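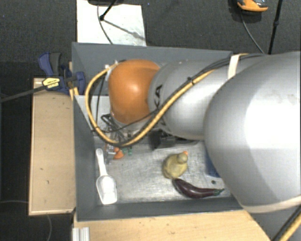 Robot arm with an orange joint cover, reaching over a dark gray bin.

Unit 7: Seeding and Tiebreaks in Knockout Tournaments

Definitions. A seed is a rank assigned before the draw. A bye is a first-round slot with no opponent. In a field of 10 teams the bracket is padded to 16, so the top six seeds receive byes.

Standard placement. Seeds 1 and 2 go in opposite halves. Seeds 3 and 4 go in the remaining quarters, either fixed or by lot. The Cenum League fixes them; the Benavides Cup draws them — check the rulebook before filling in a bracket.

Tiebreaks for seeding, applied in order:
1. Head-to-head record among tied teams
2. Point difference in those games
3. Point difference over the full season
4. Drawing of lots

When a three-way tie is cut to two teams, some leagues restart at step 1 and others continue down the list. The two methods can give different seeds.

Exercise. Using the September results for Kornonus and Zestumel, seed both teams under each method. Show every step. Simulate the bracket 1,000 times in the spreadsheet and report how often the top seed reaches the final.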